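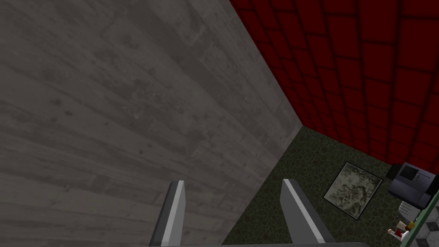
Source: Sillen Handling Department, simulator still from Hila. Reproduced with permission.

Department diary, week's closing entry, continued from the previous page.

The handover meeting opened with the matter left over from Thursday, namely who signs for a simulated run. Under the old arrangement a shift lead signed for the pallets moved and the line supervisor countersigned. A run in Hila moves no pallets, and the form has no field for it. It was agreed that the operator at the desk signs and the shift lead initials, and that the form will be reprinted when the present stock is used up. I recorded one objection, from the night shift, which has no shift lead between two and four in the morning. The objection stands and will be taken up with the site manager.

The rooms in Hila continue to cause some comment among staff who have come to the desks from the warehouse floor. They had expected to see our own aisles. What they are given are small rooms with red tile or brick, gray or blue walls, a green floor in one and a teal floor in another, and a few household articles placed in them. The Horobets trainer explained in January that the surfaces are changed so that the robot does not come to depend on the look of one place. I repeated this explanation to the four people who joined on Monday. Two of them wrote it down.

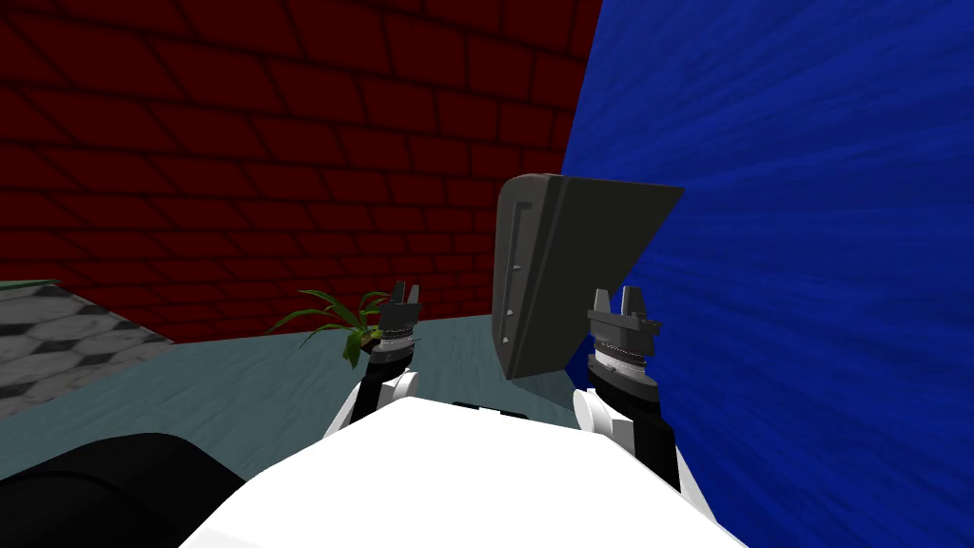
Torby, Saturday, August 8, 2026

I was on duty today for the weekend session, which began at seven. Six desks were staffed. The work for the morning was the two-arm exercise with the dark gray panel, where the grippers must be brought to either side before anything is attempted. Operators are reminded to look at both grippers before moving either one. The right gripper looks larger from the head view, being the closer of the two, and new operators tend to correct for a difference that does not exist.

The plant on the floor to the left is to be treated as if it were a real plant. I have asked that contact with it be entered in the log even when the exercise is otherwise completed. There was some resistance to this on the grounds that a rendered plant cannot be harmed. My position is that an operator who becomes careless of such things at the desk will be careless of them in the building, and I have entered it as a standing instruction.

Daryna Sydorenko completed her first full session without a supervisor seated beside her. She worked 20 years on the receiving dock before the reassignment and had asked in the spring to be considered for early release instead. The request was withdrawn in June. Her log is the most complete in the group, in particular the remarks column, which most operators leave blank. On today's sheet she wrote that the arms are slower than a person and that she had been tired at the end all the same, in the eyes and the neck, and no longer in the knees. I have copied this remark to the occupational health adviser, who is preparing the new break schedule.

The break schedule requires a decision. The dock agreement provides for rest on the basis of weight lifted. Under that text a desk operator has earned no rest at all, which was plainly never the intention of the parties. The interim practice is a pause of 20 minutes after each 70 minutes at the desk. It is being observed by the day shift and less well by the night shift. Until a new text is signed I have no authority beyond asking, and I have asked.

In the second half of the morning the group turned to positioning runs with a single gripper. These are unpopular. The gripper is held open, nothing is grasped, and there is little in view apart from a wall or two and the fingers themselves. Several operators have said that they cannot tell whether they are doing well. On the dock a person could look back along the bay at noon and see what had been done, and I accept that the desk offers nothing equal to this. A counter on the screen was proposed by Horobets and declined by our staff, who did not wish to be counted. I supported them in this and still do,

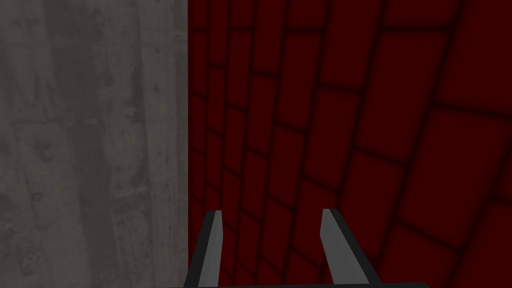

although it leaves open the question of how a supervisor is to give useful feedback at the end of a shift. For the time being I sit with each operator for a short period and go through two or three runs of their own choosing. The talk is mostly about the brick wall. Seen from so close and at such an angle, the courses spread and bend toward the right, and it is difficult to judge distance by them. The gray wall gives a little more help with its stains and pits. One operator from the packing line had been steering by a single mark on the concrete, much as he used to line up the strapping machine by a scratch on its housing. I advised him to use the seam between the two walls, which offers a straight line in both views he had selected.

I note here, for the record, the position on staffing. The department had 58 posts on the floor before the change. No one has been dismissed. Posts that fall vacant on the receiving dock are at present not refilled, and this has been stated openly to the staff association. It is nevertheless felt as a loss by those who remain on the dock, who now take their meal in a room laid out for a much larger company. I ate there today. The conversation concerned the desks and was civil. A question was put to me as to whether dock staff who do not wish to move upstairs will be made to do so. I answered that they will not be made to before the end of the agreement, and that I could not speak for the period after it. I would have preferred to give a longer answer.

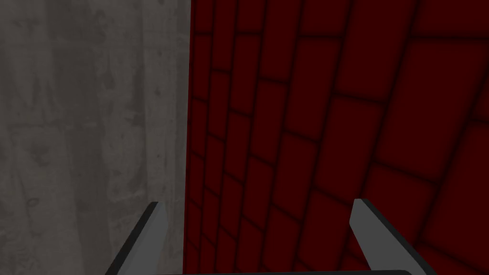

Positioning run in Hila: gripper open, near the seam of the gray wall and the brick wall.

The afternoon was given to paperwork. The training allowance of 200 per person has been approved and will be paid with the next wages, including to those who began before the approval was given. Chairs for desks five and six are still on order. The blinds on the west side have been mended, which removes the glare that operators reported from three o'clock onward.

Horobets has asked for permission to use our operators' remarks in its own instruction material. I have replied that the remarks belong to the people who wrote them and that each must be asked separately. Mrs. Sydorenko has already declined. The others will be asked on their next shift, by me and in person.

Session closed at four. Keys returned to the gatehouse. The night lead was informed of the standing instruction on the plant and of the open point on signatures, and has initialed both.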